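About Anilmont Snack Boxes

Hi, I'm Etelka Mészáros, and I pack snacks for a living! I started Anilmont at my own table with a roll of tape and far too many cookies. My cousin wanted something for the break room at her work that wasn't another bag of pretzels, so I filled a shoebox with little wrapped cakes and wafers. By Friday she was asking for a second one, and then the people upstairs wanted theirs too.

These days we send out some 3,000 boxes a year, mostly to offices, and a few to grandparents (I love those orders). There are 4 of us now. Tsion Degefa does the ordering and has tasted everything on our list, including the plum candy I keep trying to drop. She won't let me, and customers keep taking her side.

What goes in a box

Everything is individually wrapped, so you can leave it out on a table and people can help themselves. We mix soft cakes, wafers, biscuits and hard candy, sweet and salty. The big box holds 70 pieces and the small one is whatever fits without crushing the cakes!

How we choose

Before a new mix goes on sale we spread it over the flowered tablecloth and argue. Snack cakes are my weakness, the pale yellow ones especially, and I'll always try to sneak in one more. Tsion goes for the candy in red and gold foil.
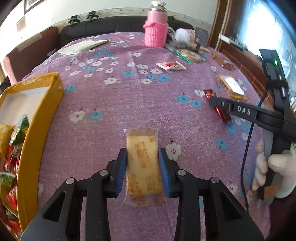 Come say hello

We're upstairs from the Pekov bakery, open till 6 on weekdays. Ring the bell twice, the first ring sticks. Holiday orders open in November, and please tell us about nut allergies when you order, we'll swap things out for you.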